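The Dishwasher Doesn't Owe You an Evening

74 shares | 15 comments

My neighbor Cleiton Bezerra bought a new kitchen in February and has been telling me about the time it will save him ever since. The drawers close themselves. The trash can opens when he waves at it. There is an app, called Flivolow, that plans his dinners, writes his shopping list and sends him a message on Thursday night to tell him how many minutes he has won back that week. The last time I asked, the number was 60. I asked him what he had done with the hour. He thought about it for a while and said he'd been pretty busy.

I like Cleiton and I am not writing this to pick on him. He said what most of us would say. But I have been suspicious of the phrase "saves time" for years, and his kitchen has finished me off.

Start with the word. You can save money because money sits still. Put a dollar in a jar and it is there when you come back. An hour doesn't do that. If you get through your chores early, the hour goes straight into whatever is next in line, and in my house what's next in line is more chores, or the phone. The people who sell us these things know this perfectly well. The ad always shows a woman reading on a couch with her feet up. I would like to meet her.

Then there's the matter of how the minutes get counted. Flivolow tells its customers they can save up to 15 minutes on every dinner. Compared to what? To a person who walks into the kitchen with no idea what she wants to eat, it seems, and stands there. I have made the same nine or ten dinners for most of my adult life. I don't plan them. I look in the refrigerator and one of them happens. Nobody is going to shave 15 minutes off that, and I'd lose five typing in what I've got left.

My mother washed dishes by hand in a house with four children and I never heard her call it lost time. She didn't call it a joy, either. There is a whole shelf of books now that want us to find peace in the suds, and I don't believe those any more than I believe the app. She washed the dishes because they were dirty. She talked to whoever was drying. When it was done she turned the light off. If you had told her she could get back so many minutes a week, I think she would have asked who had them.

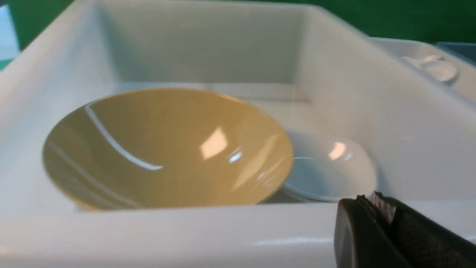 What bothers me more is the bookkeeping. Once a chore has a number next to it, it becomes a cost, and you start to resent it in a way you didn't before. I noticed this in myself when I tried Cleiton's app for a month, at his urging. By the second week I was annoyed at onions. I had peeled onions for decades without an opinion on how long it took. Now there was a little clock, and I was behind.

I know the answer to this. The washing machine was a real change, and anybody who says otherwise has never wrung out a bedsheet. Agreed. I'm not giving mine up. Hauling water was brutal work and it fell mostly on women, and I have no patience with men who get misty about it. But look at what happened next. We got the machine, and then we washed everything after one wearing. The standard went up until it ate most of what we'd gained. I don't see why a talking trash can would be any different, and a trash can wasn't hard work to begin with.

That's the part that gets skipped. The big savings came a long time ago. What is left to sell us is scraps - eight seconds here for a drawer, half a minute there for a faucet that knows your hand. So the scraps have to be added up over a year to sound like anything. The brochure for Cleiton's cabinets, which are made by a firm called Sekwood, has a page on this. It says the average household makes 1696 trips to its kitchen drawers in a season. I have no idea who stood there and tallied them. I would guess the figure was wanted first and the drawers came later.

And somebody has to pay for it all. The kitchen is on a five-year loan. Cleiton picks up extra shifts over in Wivville to cover it, and the drive is longer than the shift ought to deserve. I did not do the subtraction in front of him. He's a grown man and he can do it himself on the highway.

If you want a quicker kitchen because you like nice things, buy one. That's a fine reason and I wish people would just say it. I bought a pair of boots last winter that I didn't need, and I never told anyone they'd make me walk faster.

Comments

siqueira_m: Got the same app from my daughter. It told me to buy cilantro three weeks running. I hate cilantro.

Dot in Wivville: You're wrong about dishwashers. Mine gave me my evenings back and I do spend them on the couch. Feet up, too!

old_pipes: The self-closing drawers go bad, by the way. Ask me how I know.

Siqueira: Would read a follow-up on the boots.

Load 11 more comments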